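Subject: Re: [kuvby-robotics] Garment category: eligibility, rules, and bench access
List: Kuvby Student Robotics Club, general announcements
From: Garment Category Coordinator

Dear members and team advisers,

Thank you for the questions received after last month's notice on the garment category. The message quoted below raises most of the points that other teams have asked about privately, and the reply is therefore going to the full list. Please treat the answers here as the current rules. The printed handbook will be brought into line with them before the Bonda round in March.

> To: kuvby-robotics
> Subject: Garment category: eligibility, rules, and bench access
>
> Dear Coordinator,
>
> Our team intends to enter the garment category for the first time. We have read the handbook and would appreciate guidance on several matters.
>
> 1. Section 4 states that each team "shall present garments on hangers supplied by the club." May we practice with our own hangers, and will the shape of the hook be the same in the judged round?
>
> 2. Two of our members are enrolled part-time. Do they count toward the minimum team size?
>
> 3. The handbook refers to the Trulley cart in one place and to a "fixed base" in another. Which one is used for the judged run?
>
> 4. Is it permitted to have one arm hold the hanger while the other handles the garment, or must the hanger remain on the rail throughout?
>
> 5. Are recordings made by a team during practice the property of the team or of the club?
>
> We would also like to know how bench time is assigned. The sign-up sheet was full when we looked at it, and several of the slots appeared to be held by teams that have not yet registered.
>
> With thanks,
> A first-year team

Our responses follow in the same order.

1. Hangers. Teams may practice with any hanger they wish. The judged round will use ordinary plastic hangers with an open hook, and they will not all be the same color. A team whose software depends on one hanger color should plan accordingly. Wire hangers and hangers with clips are excluded this year.

2. Team size. Part-time students count in full. The minimum remains four members, of whom at least one must have completed the safety session. Advisers do not count toward the minimum and may not operate the arms during a judged run.

3. Base. We regret the confusion. The Trulley cart is used for moving equipment between rooms. All judged runs take place with the base locked, and the wheels will be checked by a judge before the first command is sent. The sentence on page 14 of the handbook that suggests otherwise is left over from an earlier edition and should be ignored.

4. Use of both arms. This is permitted, and most returning teams work in this way. The hanger may be taken off the rail at the start of the run or collected from the table. It may be passed from one gripper to the other. The run ends when the garment is on its hanger, the hanger is on the rail, and both grippers are open and clear of the fabric. A garment that falls after the grippers are clear will be scored as placed, with a deduction. A garment that falls before that point may be picked up and tried again within the time allowed.

5. Recordings. A team owns the recordings of its own practice. The club asks for a copy of any run made on club equipment, in the Ko log format, so that later teams may learn from it. Please remove private conversations from the audio track before submitting. Recordings with no audio are acceptable and take up less space on the shared drive.

Bench time. Nine teams have now registered, and the sheet has been drawn up again. Slots held by unregistered teams have been released. A team may hold one slot in advance and may book a second only after the first has been used. The bench is in Room 1706, and the room is open to members until 9 in the evening. Keys are signed out at the front desk and returned the same day.

Three further matters have come up in practice and should be noted by everyone.

Fabric. Knits and heavy jackets remain the most difficult items for the two-finger grippers. A knit stretches when pulled and can stay hooked on a fingertip after the gripper opens. Teams should wait for a full release and then withdraw the arm slowly along the direction of the finger. Please do not raise the closing force to make up for a poor grasp point. Two fingertip pads were torn last term in this way, and replacements are charged to the team concerned.

Cables. Each arm must be moved by hand through its full reach with the power off before the first run of a session. The person doing this should watch the cable and not the gripper. If a cable can catch on the rail or on a hanging sleeve, it must be tied back or the rack moved.

Practice away from the bench. Teams are encouraged to practice in more than one setting. Light reflected from a glossy floor, a crowded rail, or a table with other things on it will each affect a grasp that worked well on the bench — and the judges will not clear the area for you. Any session held away from Room 1706 must be entered in the equipment book beforehand, with the address and the name of the member responsible.

Registered teams that have not yet sent their garment list should do so by the end of the month. The list should state the type of garment, the fabric if known, and whether it opens at the front. Late lists will be accepted, but the team may be given garments from the club box.
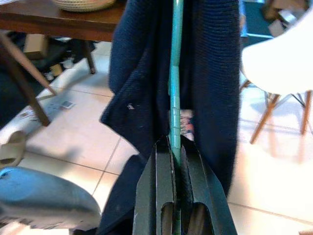
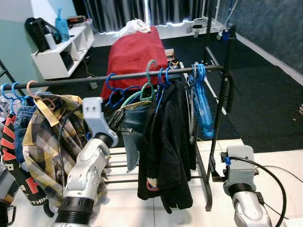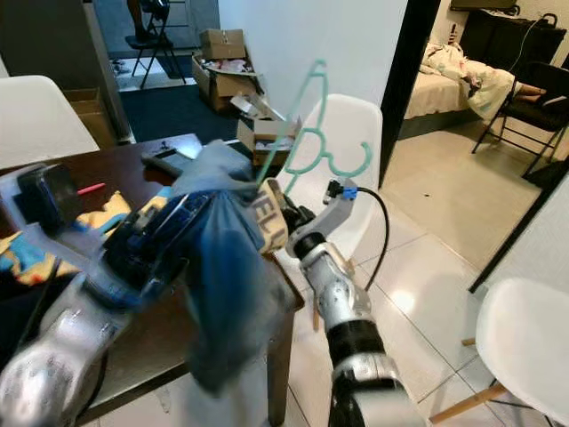
Garment practice, in order: gripper on a teal handle with navy knit; both arms at the rack; blue cloth in the left gripper, mint-green hanger in the right.

Replies to this message go to the whole list. Questions concerning a single team should be sent to the category address given in the handbook.

Respectfully,
Garment Category Coordinator
Kuvby Student Robotics Club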